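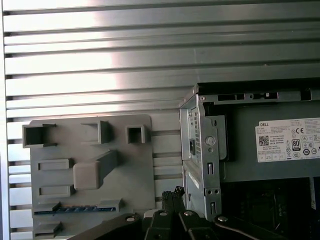
The Wolside cell is a one-arm robot station for taking desktop PCs apart and putting parts back in, and I've looked after it long enough to have opinions! The name comes from Proltis, the firm that built it.

Setup starts with the tower on its side, panel off, and the gray printed plate beside it on the slatted table. 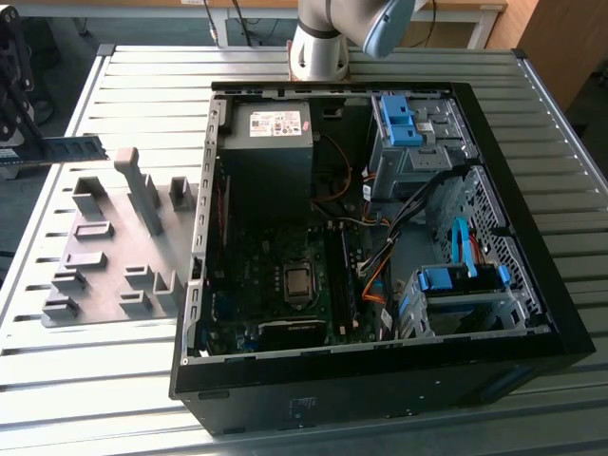
Memory sticks are the fussy bit - I run the pick at low speed for the first 200 cycles after any change. Katia Parisi wrote the service sheet, and she has us check the gripper screws every 1,000 cycles (I do it on Thursday anyway) and brush dust out of the finger ridges.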